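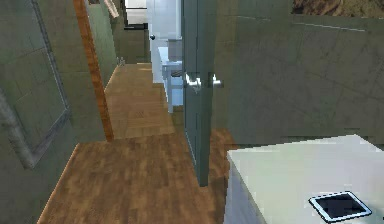 Hallway

A hallway (also corridor, passage or, in parts of northern England, lobby) is a long, fairly narrow space inside a building whose main purpose is to let people get from one room to another. In a house it usually begins near the front door, and in a flat it may be the only part of the home that touches every other room.

History

For much of the Middle Ages the word "hall" meant something far grander: the single great room in which a household ate, talked and very often slept. Rooms added later tended to open straight into one another, so that anybody going to bed might have to walk through several other people's chambers on the way. Passages that served a row of rooms became more usual in large English houses during the seventeenth century, and the idea slowly worked its way down to smaller homes, helped along by a growing fondness for privacy. By the Victorian period even a modest terraced house was likely to have a narrow hall beside the front parlour, with the stairs rising from it.

The old town of Bavcombe is often visited for its passage houses, built one room wide and very deep, in which a single corridor runs from the street door to the yard. A survey finished in November listed 1,867 dwellings in the parish, and found that 15 of the passage houses still had their first floorboards - a happy survival, given how many feet must have crossed them.

Layout and materials

Hall floors take more wear than almost any other floor in a home, and so they are commonly laid in wood, tile or stone. Where planks are used they are often run lengthways, in the direction of travel, which makes the space look longer and also means fewer boards have to be cut. Carpet is quieter and kinder to bare feet, though it does show a track down the middle sooner or later.

Light is the lasting difficulty. Many halls have no window of their own and borrow what daylight they can through glazed doors or a fanlight over the entrance. Pale walls help, as do mirrors, and some households simply leave the inner doors open all day long.

Customs

In many countries the hall is where shoes and coats come off and where guests are greeted and, rather more slowly, seen out again. In the Zarken valley it was long the habit to hang family pictures in order of age, the eldest nearest the door, and newcomers were led past all of them before being offered a seat.

See also

Enfilade
Foyer
Landing
Vestibule

Page last revised May 2024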